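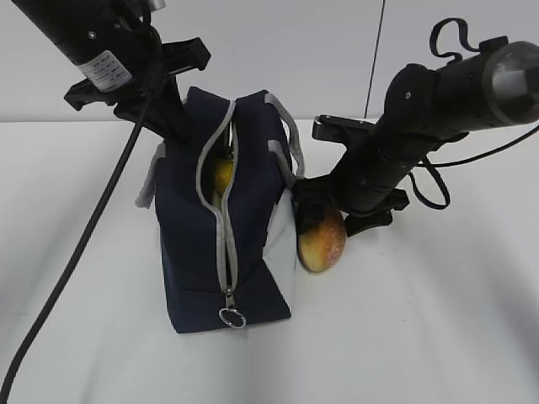
Caltavberg Kitchens – Packing Room, Returned Bags Bench

09/06/2025
Written by Delia Bratu. Please add your remarks under mine and put your initials.

First full shift with Sultana on the navy bags. Until Friday we used only the stiff boxes on her, and they keep their shape when you touch them. The navy bags do not. I write more than usual today. On Wednesday I have to explain to Wuvidar what we want changed in the programme, and I forget half of things if they are not in the book.

For those who were on leave: a navy bag comes back from the client with whatever the person did not eat. We open it, take everything out, look inside at the lining, and send the bag to wiping. Fresh fruit goes in at the end, and the zip is closed. Before, three of us did this standing at the bench, all morning. Now Sultana should do the opening and the fruit, both taking out and putting in, and we do the checking and the wiping. That is the plan on paper.

We gave her 50 bags before lunch. The full delivery is 500 in a week, so the test was small. Hwa-young wanted to begin with more, but I preferred that we stay near and look at each one, and for the first day I think it was right.

Things I noticed, not in order:

The rings. Bo-ram's idea in January was to put a metal key ring on every zip pull, and we put them on by hand over two evenings. I complained then that it was a lot of work for a small ring. I take it back. The pull alone is too flat and it lies against the fabric, so the fingers slide over it. With the ring there is something to close on. Please, when you wipe a bag, check that the ring is still there. If it is missing, the bag goes in the left crate and not back on the line.

The straps. They are soft and fall wherever they want. When a handle lies across the top, Sultana takes the handle together with the zip and then the bag turns. It happened more in the first half hour, before Yi-an began to put the handles out to the sides by hand at loading. So now we have a new small job, which was not in the plan: arranging handles. It takes a moment per bag, but it is a moment for each bag, and somebody must stand there for it. I will ask Wuvidar if the arms can brush the straps away first.

The lid. When the zip stops halfway, the lid does not fall back by itself and the opening stays narrow. Bananas come out of a narrow opening with a brown mark on them, or they do not come out. Ju-won stopped the cell two times for this and finished by hand. He pressed the stop each time before he put his hands in, I want to note that, it was done correctly.

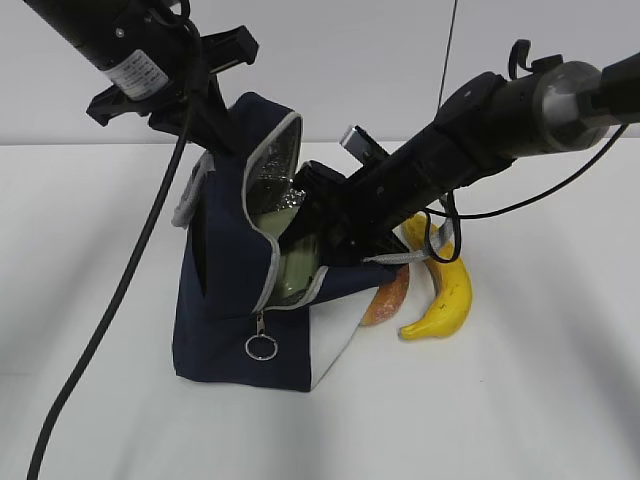

Taking out goes better than putting in, which surprised me. I believed the difficult part would be to find the fruit inside. The lining is shiny and makes reflections, and Wuvidar warned us that the cameras may have trouble with it. Some trouble there was. Two times the fingers closed on a fold of the lining. We stopped, freed it, and I looked for damage: one bag has a small hole in the foil and goes to repair, the other is good. But most of the fruit came out and was put down on the table without bruises that I could see.

Putting in is slow. The fingers must go in together with the fruit and come back without it, and the bag walls lean inwards. With an empty bag it is worst. Hwa-young tried to put the ice pack in first, by hand, so the bag stands up better. It helped. If we keep this, the person at loading does handles and ice pack, and it begins to be a real station with its own name. For now we write "loading" in the rota.

About the work itself, for us.

I asked each of them at the break how it was. I am putting down what they said, with their permission.

Yi-an: the shoulders are less tired than on a normal Monday. Zips are bad for the thumb and today she did very few. But she found it long. At the bench one can talk, the hands go alone. At loading you have to watch the arms and wait for them, and the talk stops. She would like to change places every hour.

Bo-ram: likes it. He stayed near the screen most of the morning and wrote the stop codes on the back of a delivery note (now stapled to the next page). He asks if he can have the Wuvidar training that was offered only to me. I think yes, I will write to the office. It is not good if only one person on the shift can restart her after a fault. When I was at the dentist last week the cell stood still all afternoon.

Ju-won: does not like to be the one who finishes by hand what the machine left. He says it feels like cleaning up after somebody. I understand him. We agreed that "finishing" is not one person's job, it goes round with the others. He also asked directly if there will be fewer of us at the end of the year. I told him what I know: nobody has told me a number, the wiping and checking stay with people, and I will ask and write the answer in this book when I have it. I did not want to say more than I know.

Hwa-young: wants the bench to stay where it is, next to the cell, and not to be moved to the store as in the drawing. If Sultana stops, the bags must go somewhere, and the store is at the other end of the corridor. I agree with her and will say so.

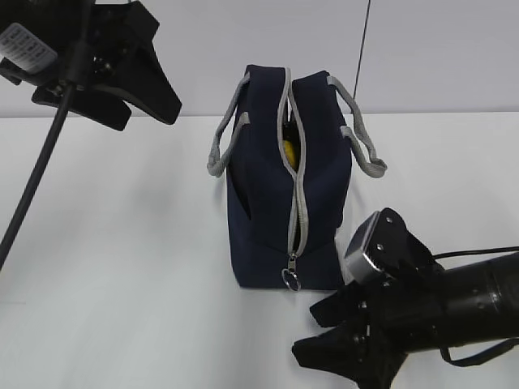 Navy bag standing by itself, zip part open, handles out to the sides.

After lunch we put the handles like this on every bag and it went more quietly. 70 bags in the afternoon, so better than the morning, but please do not compare too much: the morning had the breaks in it, with my questions, and the afternoon bags were cleaner. I will only believe a number when we have a whole week.

One matter about Stoker. As you know, Stoker is the programme which sends the bags to the cell and writes the result in the list. It has only two results, "done" and "not done". A bag where Sultana did the zip and Ju-won did the fruit was written as "done". On the list it looks like all the work was made by the machine. I don't think anybody meant something bad with it, but when the office reads that list they will count our hands as zero. I asked Wuvidar by e-mail for a third result, "done with help", and until it exists we keep a paper list on the clip beside the screen. Please fill it in, also when you are tired of it. One stroke for each bag where you touched anything, and loading does not count.

Also Stoker sends the next bag when the last is still being closed. Then the loader is in a hurry, and a person in a hurry puts her hands nearer than she should. I asked for a wait, with a button which the loader presses when she is ready. To me it is the most important thing on the Wednesday list. The person should call the bag, and not the other way.

Lifting. At the end of the afternoon we let her try the move which is for later, where she takes the bag with two arms and carries it to the wiping side. Only with light bags. The fabric gives way and the bag hangs crooked, one arm holds higher than the other. If there was soup in it I would worry. Bo-ram thinks that the grip should be lower on both sides, on the piping or at the handles. I think the handles are the natural place, they were made to carry, but then we are again at the question of where the handles lie.

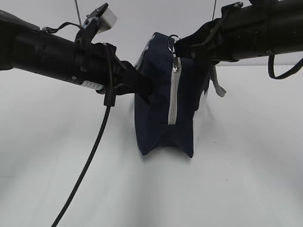
Two-arm lift, ring beside the right gripper, strap hanging free.

I will not put the lift in the normal programme this week. The walk from the cell to wiping is four steps and we are all able to do it.

Small things:

– Left arm cable lies over the table and comes near to the bag side. Ask if it can go higher.
– The table shows every fruit stain, wipe at each break and not only at the end. Dry cloth after.
– Sticker on the loading side is still in the old language version. Yi-an has the new one in her drawer.
– Bags with broken zip: please do not give them to Sultana "to see what happens". I know it was for fun.
– Shoes! Two persons in soft shoes today.

For Wednesday: wait button, third result, handles, bench stays, second person in the training.

Tomorrow the same people, loading changes every hour, start with Ju-won at loading and Yi-an at wiping. I come at seven and do the warming up with Bo-ram, so he sees it once from the beginning.

Added later, H.Y.: the repaired bag came back, foil patch holds, but it is a little stiff on that side. I marked it inside the lid with a pen. Let us see if she takes it differently.

Added, B.B.: stop codes copied in clean, page after this. Code for "grip lost" came the most. I don't know yet if this is the straps or the lining, the code is the same for both.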